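Sketivero Hartwachsöl Plisura – seidenmatt, für Tischplatten und Arbeitsflächen

Art.-Nr. 350
Gebinde: 200 ml, Nachfüllbeutel auf Anfrage
Hersteller: Sketivero
Lieferzeit: 3 bis 5 Werktage

Plisura ist ein farbloses Hartwachsöl für Möbel im Innenbereich. Es eignet sich für geölte und rohe Platten aus Eiche, Buche, Nussbaum, Esche und Kiefer. Auf lackierten oder folierten Flächen haftet es nicht. Wer unsicher ist, gibt einen Tropfen Wasser auf eine unauffällige Stelle: Zieht er nach einigen Minuten ein, nimmt die Platte auch Öl an. Bleibt er stehen, ist die Oberfläche versiegelt und muss vorher abgeschliffen werden.

Verarbeitung

Fläche mit Körnung 120 schleifen, danach mit 180, immer in Faserrichtung. Schleifstaub absaugen. Die Dose gut aufrühren, nicht schütteln. Öl mit einem fusselfreien Tuch oder einer kurzflorigen Rolle dünn auftragen, nach 15 Minuten den Überstand abnehmen. Über Nacht trocknen lassen und einen zweiten Auftrag machen. Bei stark saugenden Hölzern kann ein dritter nötig sein – meist an den Stirnkanten. Voll belastbar ist die Fläche nach einer Woche.

Getränkte Tücher können sich selbst entzünden. Nach Gebrauch in Wasser legen oder flach ausgebreitet im Freien trocknen.

Pflege

Zum Wischen reicht ein feuchtes Tuch mit etwas Neutralseife. Scheuermilch und Mikrofaser greifen die Oberfläche an. Stumpfe Stellen lassen sich einzeln nachölen, ein Abschleifen der ganzen Platte ist dafür nicht nötig.

Tischplatten mit Holzmaserung vor weißer Wandverkleidung
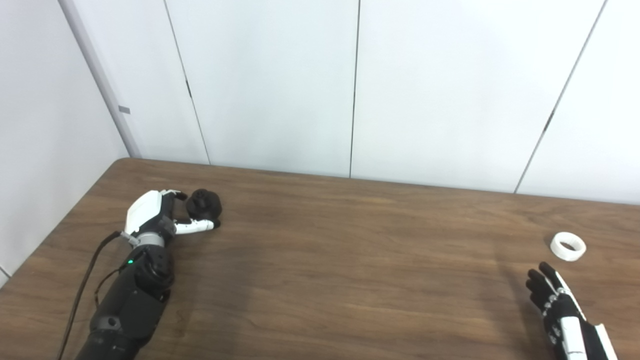
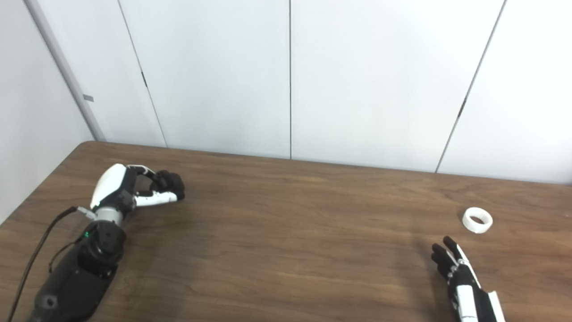 Die Dose nach dem Öffnen fest verschließen und frostfrei lagern. Bildet sich eine Haut, diese abheben und nicht einrühren. Angebrochene Gebinde innerhalb eines Jahres verbrauchen.

Passendes Zubehör: Schleifvlies Memon, fein, und Baumwolltücher Brerico im Zehnerpack. Fragen zur Verarbeitung beantwortet Mirjam Michiels per E-Mail. Sicherheitsdatenblatt und technisches Merkblatt liegen jeder Bestellung bei – Stand 9. März 2019.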